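Tretex Desk Items: README

Tretex is a set of pictures of small things lying on desks and tables: pens, markers, rulers, rubbers, clips and sticky notes. It was put together for people who work on sorting and tidying and need plenty of ordinary stationery seen from above. This file covers version 5, released February 23, 2019.

What is in it

The set holds 3,000 pictures. Of these, 300 are kept apart for testing and should not be used for anything else. Each picture has one line in the file items.csv, giving the kind of item, its main colour and the surface it is on.

The folders are:

markers
pens and pencils
cutting and measuring
paper and notes
mixed

The mixed folder is for pictures where no one kind of item makes up more than half of what is on the table.

How items are named

A marker is anything with a felt or fibre tip. Ballpoints and gel pens go under pens, even the thick ones. We had a separate class for highlighters up to version 4 and dropped it, as the labellers could not agree on where the line was when the tip was covered. Old highlighter labels were all changed to marker.

Colour means the colour of the barrel. Caps are ignored, whether clear, white or tinted. If the barrel has two colours, the one covering more of it is used. The colour list is short on purpose: lime and dark green are both green, violet and purple are both purple. Please don't add new colour words in your own copies if you plan to send corrections back.

Surfaces are given as grey, white, black, wood or other. Shine and shadow are not recorded.

Known problems

Specks and crumbs on the table were not labelled. A few of the early pictures have them marked as "other item" and we have not found them all.

Items lying close together were sometimes given one label between them. This is most common with pencils and paper clips.

The Mabula part of the set was labelled by a different team, which used "felt pen" for marker. The names were changed over in November but the notes column still has the old wording.

Using it

You may copy, change and share the set so long as you name Tretex and keep this file with it. The Ulari and Erix sets use the same columns, so the three can be joined without changes. Check for repeated item numbers first. 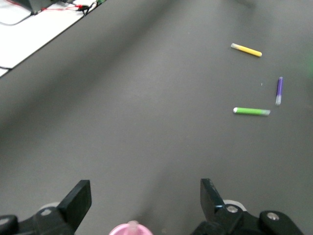
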